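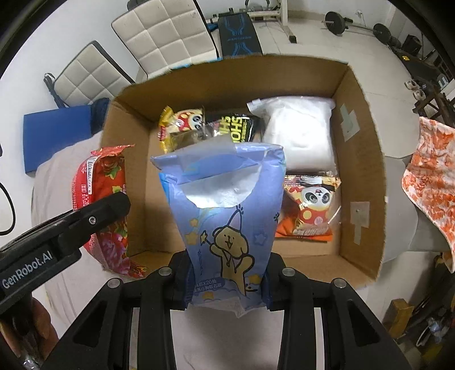 Light blue snack bag, cartoon dog in a party hat.

About Ellton

We test the claims on food packets, from a small office in Clamley. Most firms like ours are paid by the brands. We're not, and we still think you should check our sums.
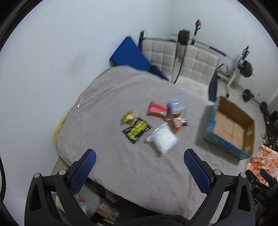 "Share size" is a phrase we've never trusted. Makers choose it, and few will say who is sharing. Bright packets, like the yellow one with red and white printing, get no extra marks from us – nor do black ones. We've tested 270 products since September.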